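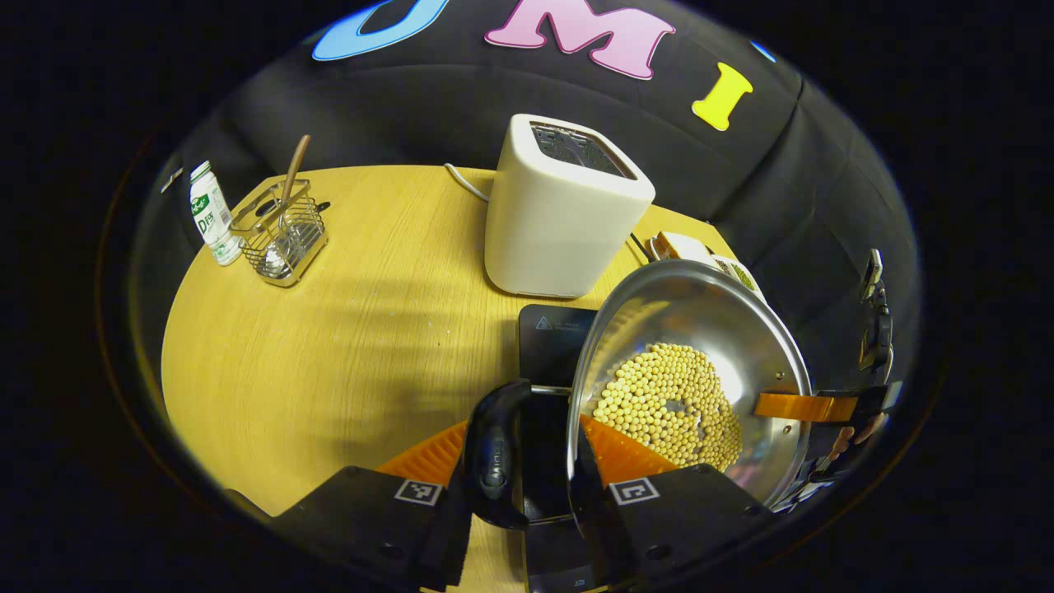 Home Forums Trade & Economy Search Log in

Tariff deal with the islands - anyone else worried?

kgosling_88
So they finally signed in December and the import duty on small parts drops from 14 percent to 2. I run a repair shop in Dikstead and I'm thrilled! My last order from Humitz had 2398 in duties on it, and I nearly cried.

marilou_m
Happy for you Kelly, but my brother works at the Unano plant and they're talking about cutting shifts already. Cheap parts come in, jobs go out. We heard all the same promises last time.

LoiAu
Have you read the text though? The drop is phased in - you won't see the full 2 percent for years. And there's a cap of 1000 units per importer on the fast lane.

kgosling_88
Wait, a cap? Where does it say that?

LoiAu
Annex at the back, the part on small importers.

marilou_m
Phased or not, the plant is planning for it now.

nhan.ho
I don't buy that, Unano was cutting shifts before any of this. Does the cap reset every year?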